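The Bucket

The hip had been clicking since September, and Akinyi Langat had stopped hearing it. Roos heard it at once.

"Left side," she said. "Every second step."

"It walks, though."

"I didn't say it didn't walk."

They had built it in the back room of the house, a bit at a time, after work. Akinyi did the wiring, and it showed. Roos Hermans did the joints and kept a notebook, in which the robot was called Munis and every fault had a number. The click was number 247.

Akinyi wanted it to carry water. Her mother's garden was at the bottom of the slope, and her mother was no longer allowed to lift anything heavier than a kettle. That had been the whole idea at the start, before the arms, before they sold the car to pay for the second hand.

"Empty first," Roos said.

"I know, empty first."

Akinyi put the bucket's rim in the gripper and typed the command to close. The grip tightened and the plastic creaked. She waited for it to crack, as the last two had. It held.

"What did you set it to?"

"Nine."

"We said 23."

"We said 23 and we broke two buckets."

Roos wrote that down. Then she went and stood by the door with her hand on the stop button, where she always stood, and nodded.

The first step was good. The second clicked. The bucket swung out, came back and knocked against the thigh, and Akinyi saw the whole body lean to answer it. She held her breath. It took a third step, and a fourth, and went on across the floor with one arm out in front like someone looking for a light switch.

"Stop it there," she said.

Roos stopped it. The fans went on running.

"It leaned the right way," Roos said after a while.

"It did."

"With water in, it'll have to lean more."

"Half full, then. Tomorrow."

Roos turned to a clean page, wrote 248 and put a question mark after it. Akinyi's phone was ringing in the kitchen. It would be her mother, asking about the beans. She let it ring twice more and went to answer it. 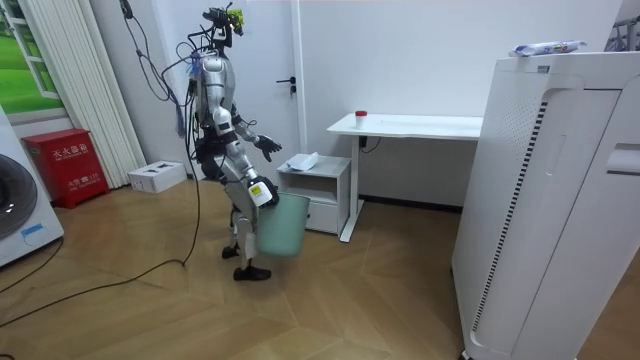 Munis with the empty bucket, grip set to nine.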